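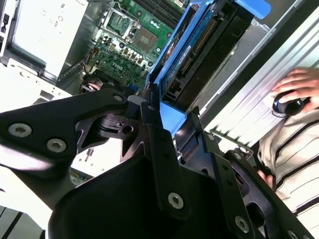

Dell board with the CPU out. Blue latch tab over on the drive side.

Monday, November
Ní Mhurchú bench, shared notebook

Started on the Dell tower after lunch. It's the one that kept restarting in the Nusum office, and I wanted to take it right down to the board and build it back up before anyone signs off on keeping it. Side panel off, case flat, ground strap on (I forgot it last time and got teased for a week, so it gets a mention).

First impression was pretty good! I'd been expecting a carpet of dust and there was only a bit of fluff down by the fan, which came away with the soft brush. The board looks healthy to my eye. I went along the capacitors with the little flashlight hunting for domed tops or brown crust and found neither. Doesn't prove anything about the restarts, I know, but a bulging capacitor would have made for a short afternoon and I'd have taken it.

The heatsink was a pig to get off. The old paste had gone to something like dried toothpaste, and I did the thing where you twist gently left, twist gently right, wait, swear, and twist again. I would not pull straight up on one of these. On the last machine the CPU came out of the socket stuck to the sink with the lever still closed, and I was lucky nothing bent. This one let go on the sixth or so little twist and the chip stayed put where it belonged. Then lever up, frame open, chip out by its edges, and a good long look into the socket with the loupe. No bent contacts, no hair, no paste where it shouldn't be.

Cleaned the lid of the chip with the Miker wipes. They're good, they don't shed, but we are down to the end of the tub, so somebody please put them on the next order. Two wipes did it, plus a third that I used on my thumb.

Next was memory. One stick had been sitting a hair proud of its slot at the far end, the latch not quite home, and I got rather excited about that as a cause. It's exactly the kind of thing that gives you a machine that runs fine until a door slams. 8 GB total in this one, for the record, and both sticks are going through the overnight test one at a time before they go back in together.
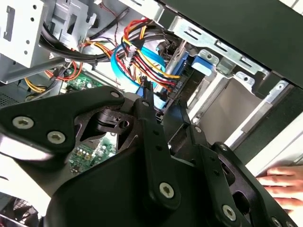
Drive cage end of the case, wiring still to be sorted.

The drive cage I've left for last and I'm still a bit undecided about it. The cables in this model all want to be in the same place. The power leads come off the supply in a bunch and go straight across the middle of the board, so anything you want to reach is underneath them. I tried lifting them over the edge of the case and they slid back in. I tried it again with a loop of Velcro and that held, so Velcro it is, and I'm leaving the loop on for whoever opens this next.

I do like the blue bits. Everything Dell wanted you to touch without a tool is blue, and once you've worked that out you go through the case much faster — press blue, lift, done. What isn't obvious is that the drive carrier has to be squeezed from both sides before it'll move. I pushed on one side for ages. If it feels like it's about to snap, you're only squeezing half of it.

Hard drive: I hooked it up to the dock and read the log before deciding. 2,409 hours powered on, no reallocated sectors, passed the short test. That's hardly any use for a machine of this age, and it makes me think the tower spent most of its life switched off under a desk with its owner on a laptop. Good news for us, anyway. The drive stays.

Parts board next. I've been moaning about the old system (a baking tray and some sticky notes) since summer, and the Furniris one really is a lot better. Everything gets a place of its own and stands up where you can grab it. The memory goes in edge-on and the CPU gets a square pocket,

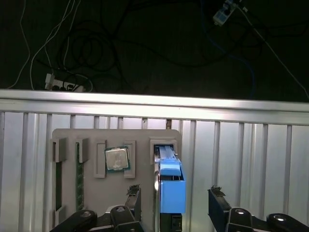

so you never end up setting a chip down on the table and then putting your elbow next to it. My only complaint is that the memory slots grip a bit tight for my taste. You have to pull dead straight or the stick comes up crooked, and a crooked stick makes me nervous. I might take a file to one of the brackets and see if a slightly wider mouth helps. If you come in and find gray dust everywhere, that was me.

Also it has no place for screws! I used a jam jar lid. The 7 from this case are in the lid with a bit of masking tape over the top, and the tape says DELL, and please don't tip it into the general screw drawer, which is where the ones from the last tower went.

Timed myself on the strip-down, out of curiosity. 23 minutes from the first latch to the chip in its pocket, and a big chunk of that was the heatsink. Take the heatsink out and it's a pleasant job. I'd like to try warming the next one first, by letting the machine run for a few minutes before shutting it down and unplugging it, and see if the paste gives up more easily.

Suspects so far, in the order I believe in them: the memory stick that wasn't seated, the dried-out paste, the power supply. I haven't tested the supply at all yet. It has a slightly sweet smell near the vent that I can't decide about — could be warm plastic, could be my sandwich.

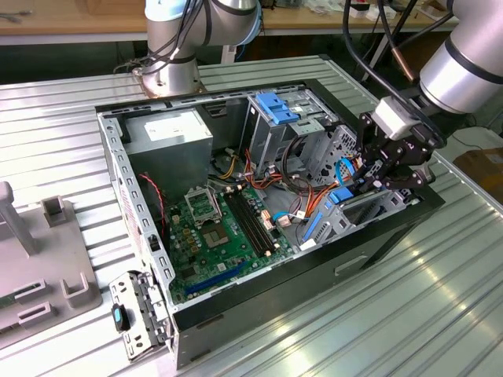 Came back from the kettle to a note in pencil under that last paragraph, unsigned: test the supply first, before you go buying paste, and do it under load, since a sick one will idle happily all day and then drop out as soon as the drive spins up. Fair point, and it moves the supply up to number one on my list. The same hand also says to close the retention frame on any empty socket before leaving it for the night, and wants to know who keeps taking the good loupe.

The loupe is in my apron pocket. Sorry. Going back on the hook now.

For tomorrow: supply on the load tester, memory results, new paste if we have any left, then rebuild with one stick only and leave it running through the afternoon.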